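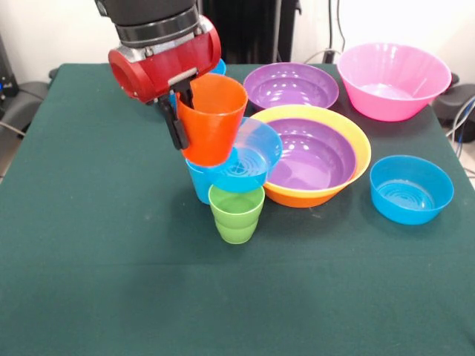 The arm with the orange cup in its fingers. The green cup is at the bottom of the pile.

Byun Table (club project)

The Byun Table is the long-running tidying-up project of the Vudville Robot Club, and also the name of the little competition that grew out of it. I've been a member for most of its life so I've ended up as the person who writes the wiki page, and I apologise in advance to anyone who wanted it shorter. The idea is easy to say: put a lot of coloured plastic cups and bowls on a table, let a robot arm have a go at stacking and nesting them, and give out points. Doing it is a different matter!

Name

Byun was the name of the first program anybody in the club wrote for the arm. It was Na-rae Woo's, and it could pick up one cup, provided you'd put the cup exactly where it expected it. The program has been thrown out and rewritten more times than I can remember, but the name moved over to the table and stuck. New members often think Byun is a person and ask when he's coming in.

History

The project started as a class exercise. Segundo Urrego was teaching the evening course in Vudville at the time and wanted something his students could do with a gripper that didn't involve wooden blocks, which he was thoroughly sick of. Cups and bowls were cheap and everyone already knows how they're meant to go together (big one at the bottom, small one on top, job done). The course finished in March and the students didn't want to stop, so it turned into a club.

In the early sessions people drove the arm by hand, and most of us were hopeless. I knocked more things over in my first evening than I have at home in my whole life. Later on Chang-ho Wang set things up so that hand-driven runs were saved and could be used for training, and that's how we've worked ever since. The club library now has 460 saved runs in it. We'd love to get to 2,000, and at the speed we're going I may be retired by then.

Equipment

There's a dark green cloth on the table, and it's been a surprisingly hot topic over the years. Si-woo Cha wanted white, I wanted anything that didn't show lint, and green was what we could all put up with. The crockery is all plastic and all in strong colours: orange, lime green, a couple of different blues, purple, yellow and pink.

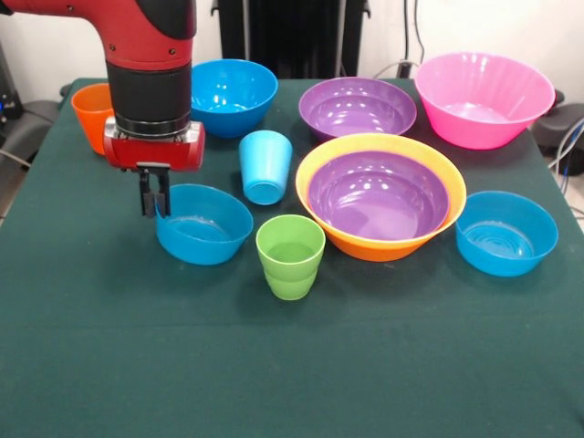
Laying out the table is a job in itself and we take turns at it. The rules say the person who sets it out can't be in the team that's running, and beyond that they're fairly free to be mean. Cups may stand either way up, bowls may go in already nested, and you're allowed to crowd things as long as nothing hangs over the edge. An upside-down cup like the light blue one, closed base in the air, is a classic bit of nastiness, especially with the green cup right in front of it the proper way up. The fingers have to come down on it quite differently, and a program that's only ever met cups with their mouths open will happily try to grip a rim that isn't there. I'm a bit proud of that one, I've caught out two teams with it.

Rules

A run lasts 20 minutes and each team gets 3 of them, with the best one counting. The short version of the scoring goes like this:

Bowl placed inside a bigger bowl and sitting level: full points.
Bowl placed inside a bigger bowl but leaning: half points.
Cup placed inside another cup: full points, whichever colour goes first.
Anything on the floor: nothing, and you fetch it yourself.
Touching the table with your hand during a run: the run is over.

Colours don't matter for the score. They did once, under what we called the Grusitz rules (borrowed from the club over in Grusitz, who are much stricter than us), and you had to match shades as well as sizes. It was dropped after a very long argument over whether two blues were the same blue. I was on the losing side and I still say they weren't.

Nesting

Most points are won and lost here, so it gets its own section. 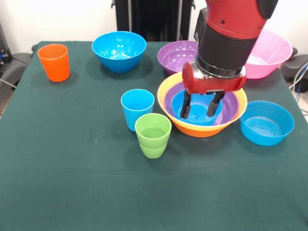

Nesting sounds like stacking but I'd call it the harder of the two, as you can't let go from the side. Whatever is holding the bowl has to follow it down inside, and then it needs room to open up and come back out without dragging everything with it. The trouble gets worse the deeper the nest goes. Once you've got a light blue bowl inside a purple one inside the big one with the yellow rim, the fingers are reaching down into the smallest space on the table, and there's not a lot of room to wiggle. Jin-sol Seol's trick is to open them only a tiny bit at the bottom, lift, and open them the rest of the way once they're clear. Everyone copies this now. My own method was to open them wide and hope, and you can look up my scores in the results table.

Starting with the biggest bowl is the usual advice, but there's a good case for leaving the pink one alone till last. It's wide, it takes up a corner, and if you shove it about early on you tend to lose the space you wanted for everything else.

Gripping the rim

Bowls get picked up by the rim, with one finger inside and one outside. Cups can be taken the same way, and beginners are told to do that too, just so there's only one thing to learn. Grip too low and the bowl tips as it comes up; grip too high and it slides off. A bit of a tilt is fine and you'll see it in nearly everybody's runs. The judge only looks at how the thing sits once it's been let go.

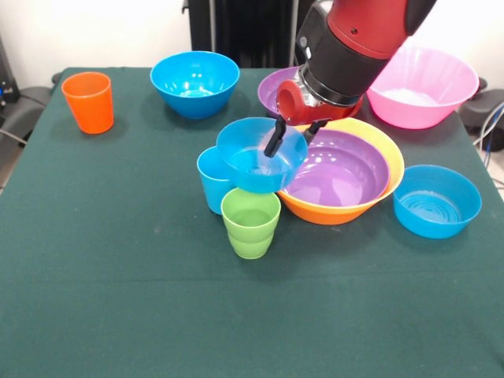 Small blue bowl held by the rim just over the green cup, with the nested bowls to the right.

Teams

Teams are two people, one for the program and one to watch the table and shout. Na-rae and Chang-ho have been together from the start and are very hard to beat. Si-woo and I are a team as well, named Uvell after a café we used to plan in, and we've come second often enough that I no longer find it funny. Jin-sol runs alone by special permission and does her own shouting.

Open questions

A few things we still haven't settled, and if you're in the club please add to the talk page:

Should a cup inside a bowl score anything? At the moment it doesn't, though it's plainly tidier than a cup on its own.

Should the clock stop if the cloth gets rucked up? Segundo says no. I've lost a run to a wrinkle, so I say yes.

Do we let Grusitz bring their own bowls when they visit? They've asked, and I haven't answered the email yet.

See also: Vudville Robot Club; Grusitz rules (old); List of Byun Table results; Cloth colour debate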